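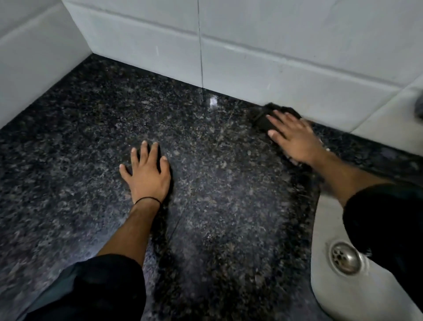

Scrubbing the granite, both hands down.

OK, a thread about my favorite free hobby, which is looking at the rocks that buildings are made of! You don't need a mountain or a hammer. A bank lobby will do. So will a train station, a church step, a curb, or the front of a shoe store.

139 shares · 29 comments

I got hooked in Furkanport one April when my bus was late. The wall outside the old Villaseñor department store is limestone, and it is full of shells. Full of them! I'd walked past it for years on my way to lunch. Now I can't get by without stopping to find the big coiled one near the side door (go at 5 p.m., when the sun comes in low and everything stands out).

4 comments
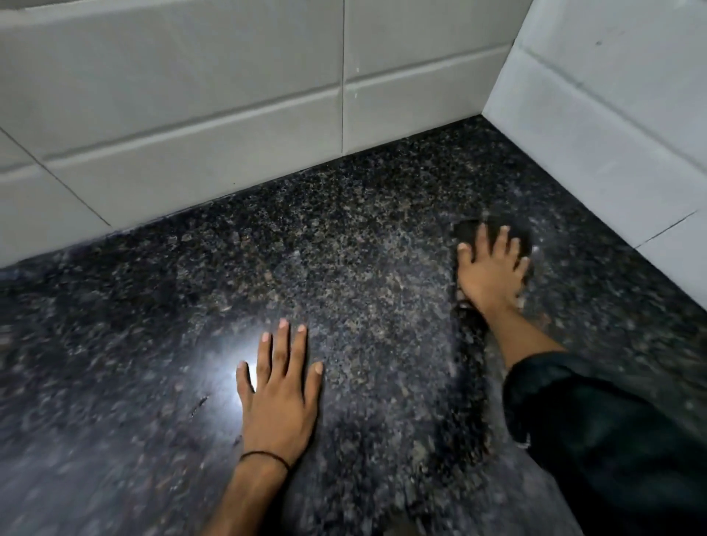
Start with the question of whether a stone has crystals in it or not. Granite cooled slowly deep underground, so its minerals had time to grow big enough to see. Kneel down by a dark speckled floor like this one, put your hand next to the flecks and look at how many colors there are. Quartz is the gray glassy one, feldspar is usually white or pink, and mica is the part that flashes when you move your head. One warning: stone dealers call all kinds of dark rocks "black granite," and plenty of them would make a geologist wince. Look anyway, it's still a great rock to learn on.

Next, try marble. It started out as limestone and then got cooked and squeezed, so the fossils are mostly gone and you get those swirly veins instead. The post office in Kirkach has a marble counter with a gray streak running the whole length of it. I bought 4 stamps I didn't need just to look at it longer.

29 shares

Sandstone is the one I was slowest to love and now I'm a total convert. Go find a weathered block and look for thin slanting lines. Those are old dunes or riverbeds, layer on layer! The bridge at Illberg has them on nearly every block, and on some you can work out which way the water was moving.

Bring a cheap 10x magnifier if you have one. A phone zoomed all the way in works pretty well too.

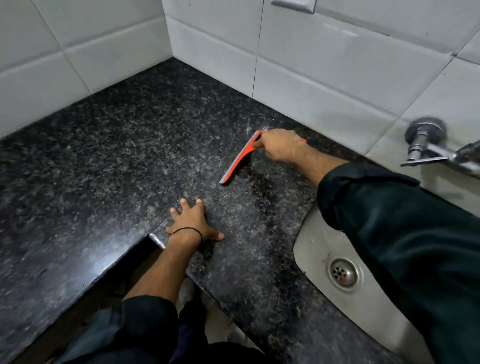 Squeegee on the speckled stuff.

Tell me the best wall in your town, please! Fossils go to the top of my list, but I'll happily take a really good curb.

129 comments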